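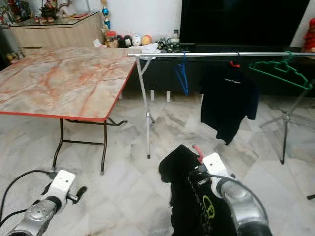

Page last changed: November

Ustton two-arm kit (the laundry build)

Hi and welcome to the Ustton page! I sell these as a kit out of my shed in Bekville, and I use the same arms at home in the living room, mostly on T-shirts. If you've been reading the build log you'll know I started with socks and gave up on socks.

What you get is a pair of arms with white gripper brackets, all the screws, the cable set and a printed manual. The brackets are pre-drilled, so you can swap fingers without pulling the wrist apart (my first version made you do exactly that, and I'm still sorry to everyone who bought one). You supply the computer, the table and the shirts.

The job I tune everything on is hangers. Pick up a tee, hold on to it, get it on a hanger and onto the rail. I use ordinary plastic hangers and a plain silver drying rack, nothing special, and I like to leave a couple of empties on the bar next to a shirt that's already up. Dark shirts are my favourite colour to practise with and also the meanest, they bunch up into one black lump and the software has to guess where the collar is. A print on the front helps heaps.

My table is a folding one with a marble-look top and a thin red edge. I love it, but a plain top in a matte colour will be easier on your camera. Same goes for shiny floor tiles! Mine throw light everywhere, so I draw the curtains by mid-afternoon.

Specs, for those who scrolled straight down:

Supply: 12 V, one for each arm
Gripper payload: 300 g
Cable length past the wrist: 200 mm of slack, please don't trim it
Controller: Odemari board, firmware already loaded
Software: Xenos, free download, comes with my hanger routine

The hanger routine was trained on 1,036 grabs I recorded myself over one very long winter. It's decent with tees and hopeless with hoodies. If you record your own grabs and want to share them, send them over and I'll add them to the next release.

Loop your cables loosely down the side of the wrist and tape them well back from the fingers. I've had one snag on a sleeve and it took the whole rack with it.

Kits are built to order, and spare fingers are on the parts page. Pick-up from Bekville is fine after 5 pm, just email first so I can clear the driveway.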